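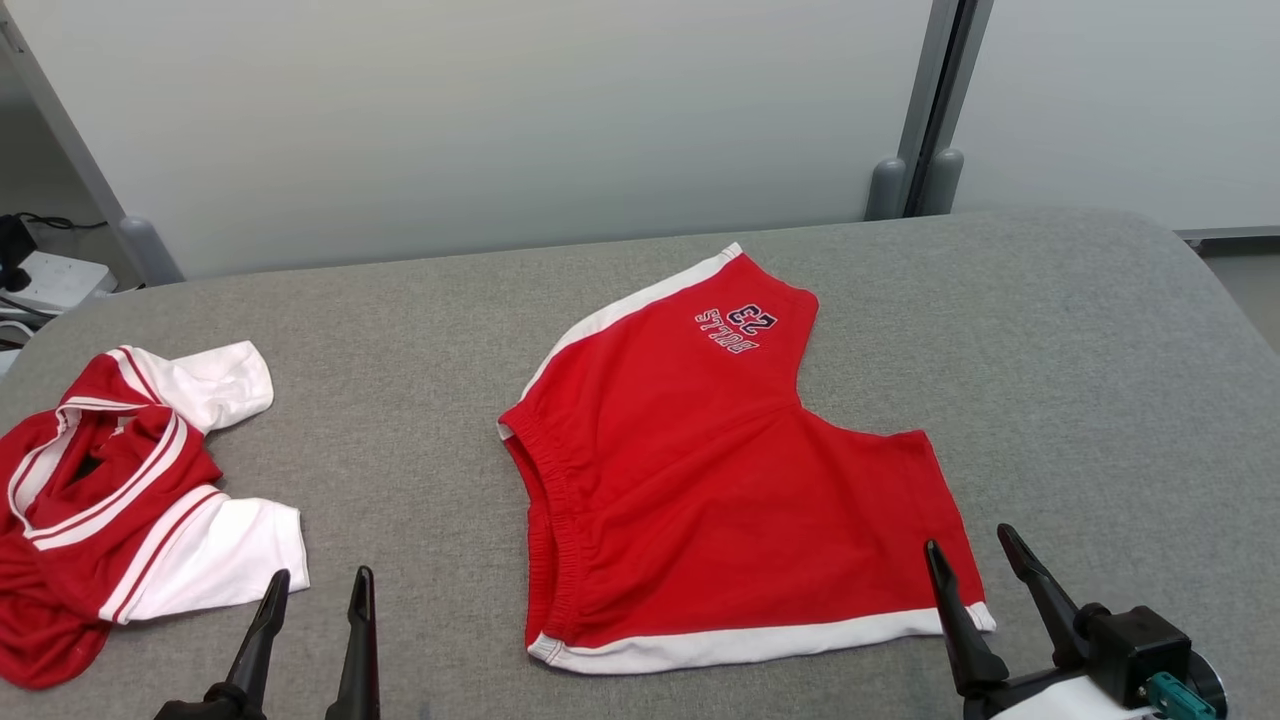
Fig. 4: Red shorts with white trim on a grey fabric surface.

Section 4. Connecting Jerura to your database

By now you should have Jerura installed and the welcome page showing in your browser. If the welcome page still isn't there, please go back to Section 3 and sort that out first, as the rest of this will only frustrate you otherwise. In this section we'll introduce Jerura to a Ruchti database, bring in the sample catalogue, and run a first search against it.

Set aside a quiet half hour with a cup of tea. Most of the steps are short, but there is a bit of waiting in the middle while the index builds.

Before you start

You'll need the address of your Ruchti server, a user name with permission to read, and the Amport import tool, which came in the same download as Jerura and lives in the tools folder. If your site is hosted on Eltura, the address is on your account page under Connections. Copy it from there and don't type it by hand – the long string in the middle is very easy to get wrong, and the error you get back is not a helpful one.

Note: We strongly suggest making a new user just for Jerura. Giving it your own administrator account will work, and we do understand the temptation, but one day you will change your password and spend an afternoon wondering why the search box has gone blank.

4.1 Adding the connection

1. Open the settings file, jerura.conf, in any plain text editor.

2. Find the heading called source. On a fresh copy everything beneath it is switched off with a hash sign at the start of each line.

3. Remove the hash signs from the address, user and secret lines, and leave the others as they are for now.

4. Fill in your details after the equals signs. There is no need for quotation marks, even if your password has spaces in it. The secret must be at least 12 characters long.

5. Save the file and restart Jerura.

When it comes back up, look at the status page. The word next to Source should have changed from Idle to Ready. On a slower server this can take a moment, so do refresh the page once or twice before you begin changing things.

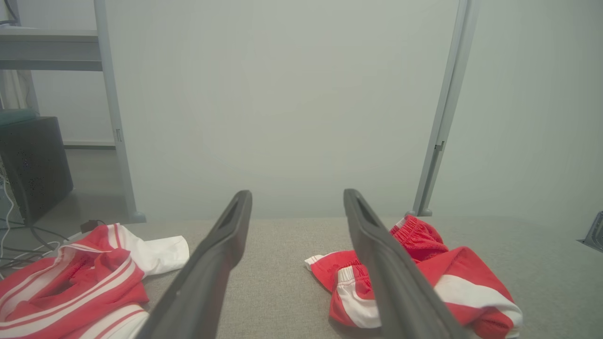 If it still says Idle after that, the usual culprit is a stray space at the end of the address line. Delete the whole line, type it afresh, and restart once more.

Caution: Don't keep jerura.conf in a public code repository. It holds your secret in plain text. If you do need to share your settings with a colleague, use the export command, which leaves the secret out for you.

4.2 Bringing in the sample catalogue

The sample catalogue is a made-up bookshop with 3,581 titles in it, put together by Angeliki Petridis when she was testing the very first version of the importer. It has accents, odd punctuation and a few very long titles, so it makes a good first test for almost any language.

1. Open a terminal in the tools folder.

2. Type amport check and press Enter. This reads the catalogue without writing anything, and lists any records it doesn't like. With the sample there should be none.

3. Type amport load and press Enter.

4. Leave the window open until you see the word Finished.

Amport sends records in batches of 100. You can raise this with the batch setting, and on a roomy server it does speed things along nicely, but please get through one import with the ordinary value first.

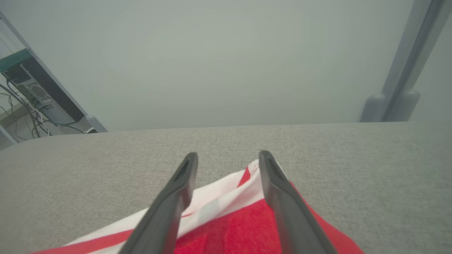

Should the import stop part of the way through, just run the load command again. Amport remembers the last batch it sent and picks up from there, so you won't end up with two of everything.

4.3 Your first search

1. Go to the welcome page and choose Try a search.

2. Type the word garden and press Enter.

3. Click on any result to see the full record as Ruchti holds it.

Jerura gives the database 700 milliseconds to answer before it gives up and shows the Timed out message. If you see that on your first go, try the same search again, as the first one after a restart has more work to do. If it keeps happening, raise the patience setting in jerura.conf a little at a time.

Note: Searches ignore capital letters and accents unless you tell them otherwise. Stelios Michailidis has written a lovely, thorough guide to the accent rules, and you'll find it in Appendix B along with his table of Greek examples.

Once your search is bringing back results, carry on to Section 5, where we set up the fields and choose which of them your visitors can filter by.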